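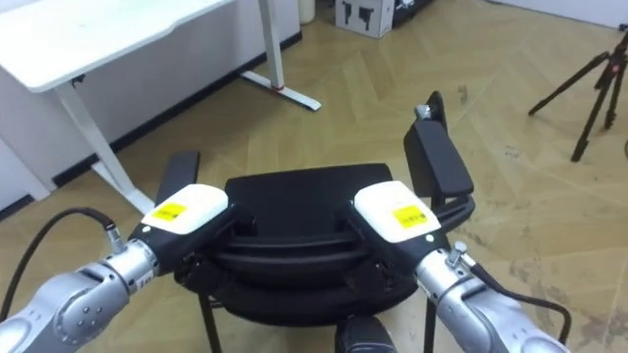
Home Opinion Work Money Housing Letters Subscribe
Search this site Enter keyword Go

Stop throwing out office chairs

The furniture store on the ground floor of my building closed in February, and for a week the sidewalk outside was lined with desk chairs. Most had one thing wrong with them. A gas lift had gone soft, or a caster had cracked, or the arm pads had split. The frames and seats were fine. A truck took them all.

I think a desk chair should be sold the way a bicycle is sold. You expect to replace the tires and the brake pads on a bicycle, and any shop can order them. With chairs, most buyers don't know that the lift cylinder comes out, and the companies that make the chairs do little to tell them.

I have owned a Keskin chair for nine years. It has had two cylinders and one set of casters in that time. The first cylinder took me an afternoon because the old one was stuck in the base and I had the wrong wrench. The second took 20 minutes. My previous chair, a Cindar, lasted three years. When the tilt lever snapped I wrote to the company and was offered a discount on a new chair. The lever was a piece of bent steel with a plastic cap.

People who disagree with me say that cheap chairs let more people sit comfortably, and that parts and manuals would push the price up. I take the first point seriously. A person setting up a home office on a small budget can't spend 1000 dollars on a seat. But a parts list costs very little to print, and a common size for casters and cylinders would cost less than the mix we have now. Buyers on small budgets are also the ones hurt most when a chair has to be bought again every few years.

Offices could move this along faster than households can. Odetti, where I used to work, replaced 400 chairs in one summer because the new carpet was a different gray. They were stacked in the loading dock by lunchtime and gone the next morning. A company buying in those numbers can ask for ten years of spare parts in the contract, and a seller who wants the order will agree.

Clutadari, the repair shop near the bus station, will fit a cylinder while you wait. They keep the common sizes behind the counter. They don't do upholstery, and you have to get the chair there yourself. I carried mine on the 94 bus and the driver let me put it in the stroller space.

If yours has started sinking, look under the seat before you look at a catalog.

Related
Why we should bring back the hardware counter
The case for plain kitchen tables
Letters: readers on noisy open offices
What a used desk should cost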